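The Slow One

We were called Trirkutness, and before you ask, it was Colton's idea. He said it came to him in the shower. Colton Lévesque played bass for us for four years and I never once heard him explain a thing in a way that made it clearer, so I let it go and we had it painted on the kick drum.

I was the keyboard player. I also owned the van, and anybody who has been in a band knows the person with the van can't be fired.

The summer I want to tell you about, we had nearly finished a record. Eight songs, all done in the back half of a carpet store in a town called Wynne, where Carol Birkett had put up some walls and called it a studio. Carol charged us 40 dollars an hour and threw in the coffee. She had a good ear and a terrible couch. Between takes you could hear people on the other side of the wall talking about stain protection, and if you turn up the second track, right before the drums come in, there's a woman saying "but would it show the dog?" We kept it. It's the best lyric on the record.

So, eight songs. We needed a ninth. Trefor said so, and Trefor Humphreys was our singer and the nearest thing we had to a boss. He had it in his head that the record should close with something long and slow that built up and up until you couldn't stand it, and then just stopped. He'd wave his hands around when he talked about it. He had a title, "Zestura," and he had a chord. One chord! He played it to us on his beat-up acoustic in Carol's parking lot, in August, with the sun bouncing off every windshield, and then he looked at me.

"And then what?" I said.

"That's where you come in," said Trefor.

I took the chord home. I was living above a dentist at the time, and I could only play after five thirty when the last patient left, so I'd eat my dinner standing up and wait for the drill to quit. I put that chord through everything I owned. I had an old synth called a Fikix that I'd bought from a church, and it had a setting on it that sounded like a choir falling slowly down some stairs, and I thought, well, there's something. I got a second chord out of it. Then I got a third, and the third one was so sad and so exactly right that I sat there with my hands on the keys until it died away, and then I called Beverley.

Beverley Mottram was our drummer. She picked up and said, "It's late."

"Listen to this," I said, and held the phone up to the speaker.

There was a long quiet on the line.

"That's 'Harbor Lights Are Out,'" said Beverley.

"It's what?"

"Catherine's song. You've just played me Catherine's song."

I should tell you about Catherine. Catherine Lindsay was in the band before I was. She played keyboards and sang the high parts, and she wrote most of the first record, the one people liked. She left before I'd ever met any of them. There was never a fight that I heard about. She had moved out to the coast and gotten a job with the parks, and every so often Trefor would start a sentence with "When Catherine" and then go find something to do with a cable. I had learned all her parts off a cassette. I'd played "Harbor Lights Are Out" on stage I don't know how many times, and there I was above the dentist, inventing it.

"It's slower," I said.

"It's a lot slower," said Beverley. She was being nice about it. "Go to bed."

I did not go to bed. I did what I suppose you do, I tried to change it. I moved the third chord up and it turned into a hymn. I moved it down and it turned into a car commercial. I took it out and then there were two chords, leaning on each other like drunks. Everything in the song wanted to go to that one place, and that place belonged to somebody else.

At practice I played it for the others and didn't say a word. Colton nodded along and found a nice low thing to do under it. Beverley looked at her sticks. Trefor stood there with his eyes shut the whole way through, and when I stopped, he kept them shut.

"Yeah," he said. "That's how I heard it."

"Trefor," I said. "You know what that is."

"I know what it is."

"We can't put it on the record. It's hers."

"So call her up," said Trefor, and he went outside, and through the window I could see him walking in circles around my van.

I want it noted that I was the one person in that room who had never spoken to Catherine Lindsay in my life. But Beverley said it should be somebody with no history, and Colton said he didn't like phones, and that was the vote. Beverley gave me the number on the back of a set list.

I wrote out what I was going to say. I had a whole paragraph, very respectful, with the word "homage" in it, which I had never said out loud before and wasn't sure how to. Then she answered on the second ring, with wind blowing behind her and what sounded like a dog, and I said, "Hi, I'm the new you."

She laughed so hard she had to put the phone down. I heard it clunk. I heard the dog come over and breathe on it.

We talked for an hour and a half. She wanted to know if Trefor still counted in too fast, and he did. She wanted to know if the organ at the start of "Paper Mill" still gave my left hand a cramp, and I nearly cried, because I thought it was only me. She'd written it that way on purpose, she said, she'd had a cold and been in a bad mood. I'd been playing that woman's bad mood for two years!

When I finally got around to it I played her what I had, all of it, the choir on the stairs and the low thing Colton did, off the practice tape. It ran long. I could hear the wind again when it was done.

"That's how it was supposed to go," said Catherine. "The first time. I had it that slow and Trefor said nobody would sit through it, so we sped it up and put the tambourine on."

"He said that?"

"He was twenty-two," she said. "He had a thing about tambourines."

I asked her if we could use it. She said we could use it if she could sing on it.

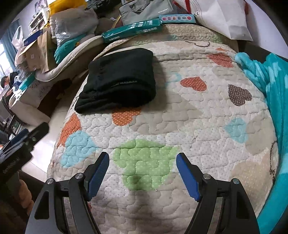

Wynne, Again

She came by bus. It was a 16-hour ride with a change in the middle, and she got off it with one bag and a paper sack of plums, and she was a lot shorter than her voice. Trefor had offered to meet her and then decided he ought to tune something, so it was me and the van. She got in, looked around at the floor, and said, "Is this the same van?" I said no, it was mine. She said it smelled the same.

I'd been dreading the part where they saw each other. I had pictured it with music under it. What happened was that she walked into Carol's and Trefor was on his knees behind an amp with a flashlight in his mouth, and he said something that was probably hello, and she said, "Wrong input," and it was.

Carol rolled tape at nine in the evening, after the carpet people had gone home. We had no click and no plan for the ending. Trefor wanted to count it in and Catherine just looked at him, and he put his hand back in his pocket, and Beverley did it, four soft taps, slower than we'd ever rehearsed it. I had the first chord. I remember thinking my hands were too loud.

I've tried to describe the take to people and I'm no good at it. Trefor sang the low part, which he'd never done, and he was shaky on it for the first verse and then he wasn't. Catherine didn't come in where I expected. She waited. She let that sad chord go by twice, three times, with nothing on top of it, and I got a little panicky and looked over, and she had her headphones pushed off one ear and was eating a plum. Then she put down the pit and sang.

Somewhere in the long build I quit being nervous and started adding things, little runs up top that I'd never have dared. She grinned at me over the mic stand. Colton was facing the wall, which he does when he's happy.

Then we got to where it was meant to stop. We hadn't said who would give the signal, so everyone waited for everyone else, and we went around again. And again. It must have gone by six more times, all of us glancing at each other like people at a four-way stop, and then the tape ran off the end of the reel and went flap, flap, flap.

Carol came on the talkback. "So that's your ending," she said.

We drove Catherine back to the bus the next morning, the whole band wedged in with the gear. Trefor gave her an envelope with her share of the advance, which came to 1510 dollars, and she counted it right there on the curb in front of him and gave him back the ten because he'd paid for lunch. They hugged for a long time. Colton ate the last plum.

The record came out that winter and the reviews were decent. One of them called the last track overlong, and said the new keyboard player had at last found a style of her own. I cut that one out and mailed it to Catherine. She sent it back with a tambourine drawn on it, and it's on my fridge now, next to the dentist's number, because I did end up needing a crown.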